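Refurbishing a Desktop Tower: My Term Project Report
Hardware Lab, Fairclough Technical College, December

My project was to take an old office tower and get it ready for the reading room at Hasau, where they have a bunch of these and no time to look after them. I picked the memory part because I figured it'd be easy (ha!). I had a budget of 82 dollars and a bench with aluminum slats, so small screws love to disappear down the grooves. Ask me how many I fished out!

The first thing I did was take the side off the case and get the bench sorted. I like having a place for every part before I start pulling things, and the gray plate with the raised holders was great for that.

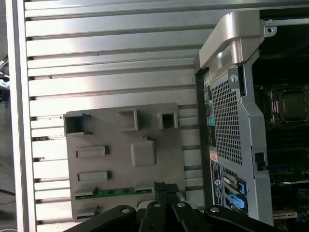 2. GETTING INSIDE

The board is a green DELL one and there's a lot more packed in there than I expected. I made a quick sketch of which cable went where, then labeled the ones I thought I'd mix up. It took me nearly 50 minutes and my handwriting got worse the whole way through, but I'd do it again. The Nekov guide we use in class says to start with the memory and leave the processor alone unless you have a reason to touch it, so I left it alone.

I also spent way too long just looking at the expansion slots. They come in different colors, and I wanted to know what each one was for before I wrote anything down.

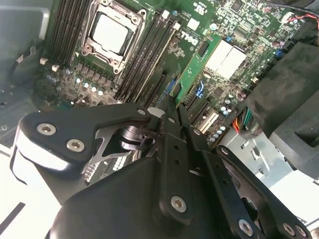 Fig. 2. Motherboard with the processor in its metal bracket and the expansion card in its slot.

3. PUTTING THE MEMORY IN

Okay, so this is the fun part. You open the latches, check that the notch lines up, and hold the module straight up over the slot before you push. Straight up really matters! On my practice board (a dead one from the Zollham parts bin, tag number 834) I kept coming in at a slant and one end would sit while the other popped back out.

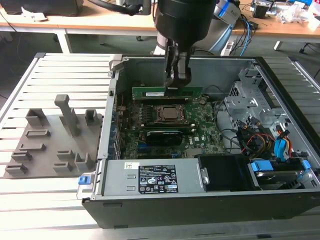
Once I slowed down and pressed on both ends evenly, the practice module clicked in on the first try, and I did it over and over until I stopped holding my breath. My other bad habit was letting the drive cables flop back over the board while I worked. Next term I want to write a one-page checklist for the Hasau machines, with a drawing of the slots and a space for the tag number, and then do the fans.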